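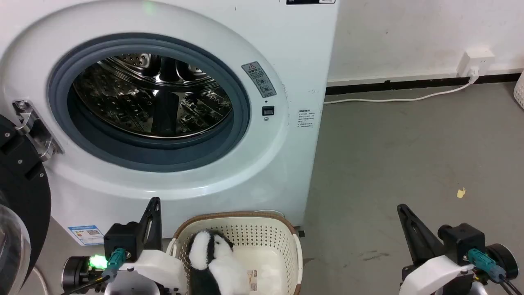
Front loader, door open, drum and gasket.

Ticket: booking page counts do not match machine counts
Site: Clellside laundry room
Software: Clillik booking, Rizzi meter bridge
Opened by: Siu-ming Fu
Status: monitoring

Reported in August. The monthly export from Clillik shows 1,437 completed washes. The meter log for the same month is larger, and the difference grows after each bridge restart. Girkemstead site is on the same release and does not show the fault.

Checked first: clock on the bridge, correct. Network cable swapped, no change. Export run again with the filter cleared, same total.

Log buffer holds 2,000 entries. On restart the bridge sends the buffer from the oldest entry, and Clillik drops anything with a start time already on file. Two machines had been given the same ID - 8 - so washes starting in the same minute were merged into one.

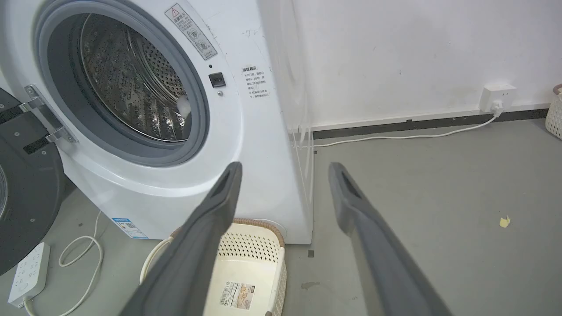

Will correcting the ID bring back the missing washes?
Only the ones still in the buffer. Older entries have to be added from the meter log by hand.

Second machine changed to ID 3, bridge restarted at 6:40 a.m. Buffer resent without errors. Older entries not yet added. Leave open until the next export - compare both totals before closing.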